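**Pirero floor wax – 400 g tin**

Soft paste wax for wood floors and old furniture. Made in small batches at Kurnolach. Back in stock, new lids – the old ones stuck.

Color: clear or honey. Honey is darker than it looks in the tin so try it inside a closet first. Smells a bit of turpentine for a day or so. Open a window.
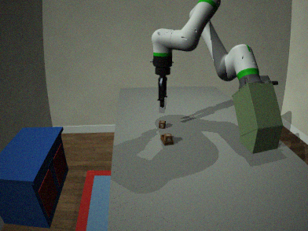 ## How to use

- Sweep, then wipe with a barely damp cloth. Let it dry right through.
- Thin coat. Thinner than that.
- Leave 2 hours, buff with a cotton rag or a Wei brush (sold seperately).
- Second coat next day if the boards are thirsty. Old pine usually is.

Not for laminate, not for anything with a polyurethane finish – it just sits on top and smears. Not for stairs either, too slick. 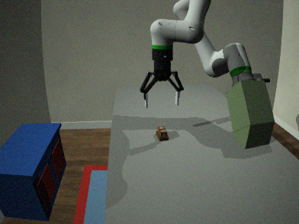
Floors with kids or dogs on them want a fresh coat every 3 months. Bedrooms can go a year. Edges by the door go first, you can touch those up alone and it blends in fine after buffing.

Rags: lay them flat outside to dry before they go in the trash. Dont ball them up, oily rags can catch fire.
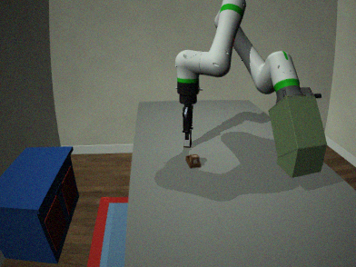 Shipping is from Randunau, Tuesdays only. Bulk tubs on request, ask Shabnam Lodhi. Anything on color matching goes to Themba Zulu – send a photo in daylight, and say what wood it is if you know. Tins bought before March with the old lid: warm water round the rim, then twist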